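2025-07-17

Good news from Grorkcombe – the murals are going ahead! I got the call from Anong Sangkhawat this morning, and she's been asked to paint 21 panels for the stairwells at the old Bielecka building. 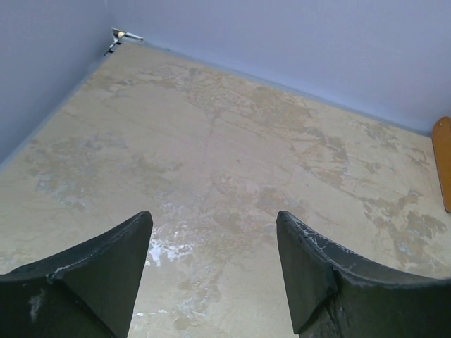
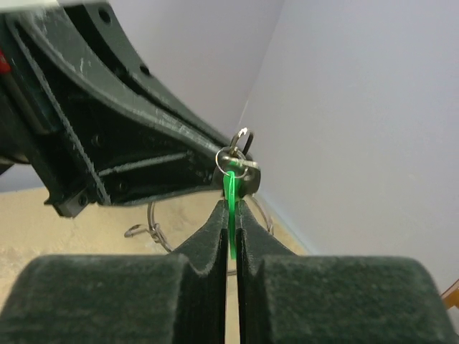

She starts in August with the ground floor, which gets three big portraits of people who grew up on the surrounding streets (a baker, a bus driver and a swimming coach, if you're wondering). Locals sent in 1,593 suggestions for who should be up there, and she read every one. I've seen two of the sketches and I love them – loose, bright, lots of orange. Helex is paying for the paint. The upper floors come later, once the scaffolding is down, and I'll post the opening date when I have it.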